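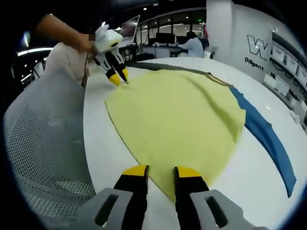

5 min read

Section 2: Laying out and folding your cloths

Welcome back, and well done for getting the table set up! This part of the Flornis folding guide takes you from a flat cloth to a neat stack. It reads longer than it takes to do, so please don't be put off. Arnulfo Ñahui wrote the first version of these steps for our own folding table, and most of his wording is still in here — we've only tidied it a little.

Before you start

Use a table with a smooth top, wiped down and given time to dry. White is nice if you have it, as lint and stray threads show up right away. Push chairs in or move them back, whichever leaves you more elbow room. Cloths should be completely dry before folding, even the thick ones that feel fine on the outside.

Caution: Check the rim of the table with your palm for rough spots. A light cloth will snag on the smallest chip.

Laying out

1. Pick your largest cloth and spread it in the middle of the table. It doesn't have to be square to anything yet.

2. Smooth it from the center toward the edges with flat hands. Soft wrinkles are fine at this stage, but open up any fold that has doubled back on itself.

3. Lay long, narrow pieces beside it on a slant, so you get the full length without them dropping over the side. A little overlap does no harm. If a corner slips under its neighbor, leave it there until you need that piece.

4. Place T-shirts on top of the spread cloth, collar facing away from you, and bring one side in toward the middle. Keep the collar open in its natural curve (a ribbed collar creases badly if you press on it).

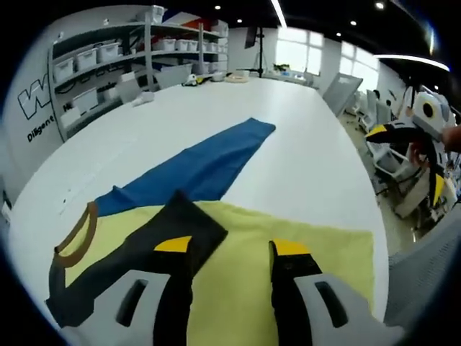 5. Fold the other side in to match, then bring the hem up to the shoulders. Set the shirt down at the far end of the table, clear of the cloth below.

Note: If you bought the Wenomex folding board, you can use it for steps 4 and 5. The board is 12 inches wide, so larger shirts need a slightly deeper side fold.

Folding the large cloth

6. Now that the top is clear, take hold of the big cloth by its near edge and give it one gentle pull toward you. It will probably bunch, and that's all right. Long raised folds down the middle are the usual result, and they come out more easily than the small crumples you get at the corners.

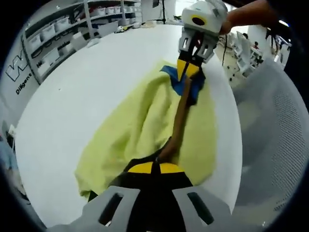
Work slowly here, one side at a time, and let the flatter side be your guide. Once that edge runs straight along the table, bring the other edge over to meet it and smooth away from the fold. Then fold in half again, end to end.

7. Let the folded cloth rest for 15 minutes before you stack it. Heavier cloths go at the bottom.

Caution: Don't press down hard on the stack to make it fit a bin. Start a second bin instead, and your folds will still look good in October.

Section 3 covers labels and bins.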